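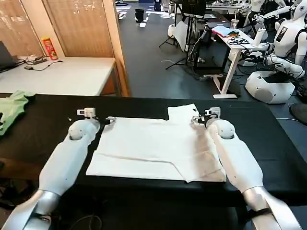

White garment on the black table, part folded.

Home | Notebook | Dye records | Recipes | Index

August 2020
Murray Gosselin

Weld on cotton, second attempt. The first lot from the spring came out pale and went grey at the hems after a few washes, so I started again from the scour and wrote down more this time.

Dry weight of fibre: 308 g, all cotton, white. Weighed after a night in the airing cupboard because the shed is damp and I don't trust the figures from there.

Scour. Big pan, soda ash and a squirt of the Zeker liquid, brought up slowly and held just under the boil for 2 hours. The water went the colour of weak tea, and this was cloth sold as ready to dye. I tipped it out and did it again with fresh soda. Second water much paler. I stopped there. A drop of water put on a corner now soaks straight in; before the scour it sat on top. In the spring I skipped this test and I think that was half the trouble.

Tannin. Oak gall powder from Rakik, dissolved in hot water first, then into the tub. Left overnight with the lid on. It turned the cloth faintly beige, which doesn't matter under yellow but would under blue. Stirred when I remembered, which was not often enough, see below.

Mordant. Alum acetate, 6 per cent of the fibre weight. I make it up from alum and sodium acetate and it never quite clears, there is always a bit of silt at the bottom. I poured off the top and left the silt. Cloth in for the afternoon, turned by hand with gloves on, then squeezed and hung to dry on the line in the lean-to. It needs to dry fully before the next step. Umbridge used to say a week. I gave it three days because the weather was good.

Chalk bath. Warm water, a handful of chalk, in and out quickly, then a proper rinse. I have seen people use bran instead. Might try it if the price of bran at the feed shop ever comes back down.

Dye. 122 g dried weld, chopped, steeped overnight and then heated gently for an hour. The Desjardins thermometer reads high, I checked it against the jam one. Keep it at a bare steam. Any hotter and the yellow goes towards brown. Pinch of chalk in the pot, which brightened it straight away. Strained through an old pillowcase. Cloth in wet. 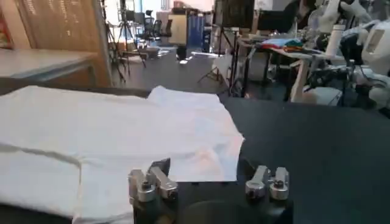

Creases are still the main cause of uneven colour. On the spring lot every mark I could trace back went to a place where the cloth had been lying folded in the tannin or the mordant, and no amount of stirring in the dye pot put it right. The dye only shows up what the mordant has already done. So I now go over each piece laid flat before it gets wet, and smooth it out by hand. A dark table helps a good deal with white cotton: on matt black you get a clean line all round the edge, and soft wrinkles and a crease across the middle like that one are easy to pick out. On the old pine bench I missed half of them. If a crease won't smooth out by hand, damp it and iron it before it goes anywhere near the tannin.

Result. Clear yellow, a bit green in daylight, warmer under the bulb. Even across most of it. One faint pale band on the longest piece, which I put down to it wrapping round itself in the tannin tub overnight. Need a wider tub or less cloth in it. The thread in the seams has stayed white, so it must be polyester. Looks all right, but check the label next time if anyone wants it plain.

Iron dip on a scrap: went olive in under a minute. Nice colour, handle went slightly harsh. Keep the iron pan well away from the others and mark the lid. The wooden spoon that was in it is now the iron spoon for good.

Offcuts stapled in the back of the book: unmordanted, alum only, tannin and alum, tannin and alum with iron. A strip of each is on the south window with half covered in card. Look again in December.

To do:
More soda ash, nearly out.
Ask Rakik if the gall powder comes ground any finer, it clumps.
Descale the big pan.
Run the exhaust bath with some wool before it goes off. It already smells.
Find the lid for the small steel pan.

2 comments | 6 shares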